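Notebook, 20 Aug 2020
Tip line and missing-person page, Inville desk

Settling in for a long one tonight, so forgive the rambling. Ruba asked for everything about the reward story in one place before the morning people come in, and I would much sooner write too much than have somebody ring me at dawn (I love you all, but please don't). 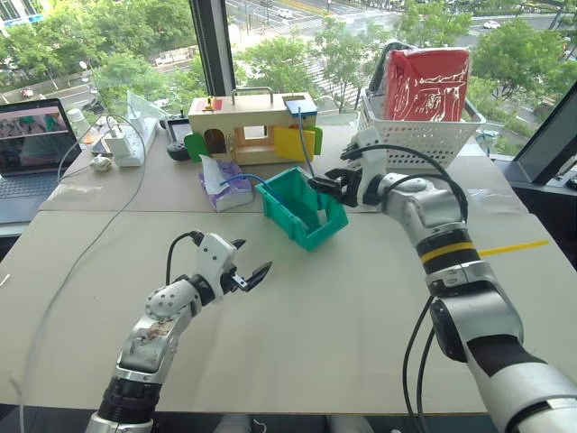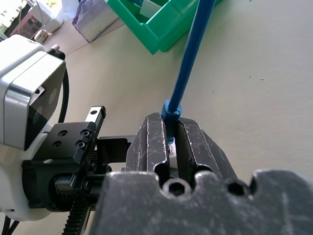
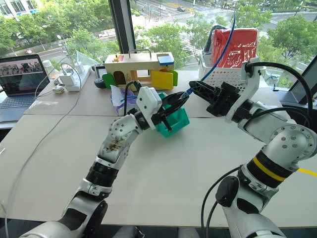 The reward in the Murnetti warehouse shooting went up this afternoon, and with it came the calls, more than the tip form was ever built to take. I started by sorting them on paper, the old way, and ran out of desk before I ran out of tips, and I did think fondly of a big pale tabletop like the one in the first picture, with most of its front left bare, because mine had two layers of printouts on it and a sandwich somewhere in the lower one. So I gave up on paper and moved everything into the shared sheet. One row per tip, with the time received, the caller's words as they said them, and a column for whether the police have it too. Please don't tidy up the callers' words! Dzifa and I both did this without thinking in March and ended up with two sightings that read like the same sighting, and it took us a whole evening to pull them apart again.

What we can say on the page, as of tonight: the sheriff's office is still looking for one man, he is wanted for questioning, and he has not been charged with anything. Three of our drafts said "suspect" in the headline. I have changed all three and I am not cross about it, it is the word everyone reaches for, but the release says "person of interest" and so shall we until there is a warrant. Settimio has the release in his inbox if you want to read it for yourself, and he will check with the clerk when the office opens.

The reward is $1,000, put up by the warehouse owners and not by the county. An earlier version of our story got this wrong. Lovely caught it, bless her, and the correction is at the foot of the page with the time on it. Leave it there even if the story gets rewritten from top to bottom.

Now the form itself. It was dropping anything with an accent or a mark in the name. We had a tip from a Mrs. Mạc that came through as M, then a little box, then c, and I only knew who it was because she had also telephoned. I tried changing the encoding on the export and it made no difference at all, so the trouble is earlier, where the form hands over to the mail script. Nuanchan thinks it is the old Homance plug-in and I suspect she is right. I turned it off at 11 and sent myself a test with every odd letter I could find on the keyboard, and that one came through clean. One test is only one test, though, so would somebody send a few more from a phone?

Things I did not get to:

The map. It still shows the road closure by the loading docks, and I am told that was lifted before supper. I would like that from the dispatcher and not from a reader before we take it down.

The neighbor interview. Ruba has a lovely long recording and only the first part is typed up. The woman asked us to leave out her street. Her street is in the typed part twice, so please cut it before anyone pastes a line of it anywhere.

The photo of the man's car. We have it from a reader, it shows the plate, and we have not had permission. Hold it.

Comments are closed under the story. I know we like to keep them open, and I went back and forth on it, but people had begun naming a cousin who has nothing to do with any of this as far as anyone has told us. I took those comments down and kept a copy in the folder in case the family rings.

Coffee filters are in the drawer under the scanner. Settimio, your charger is there as well. I am on my cell until I fall asleep, and after that Dzifa has the phone.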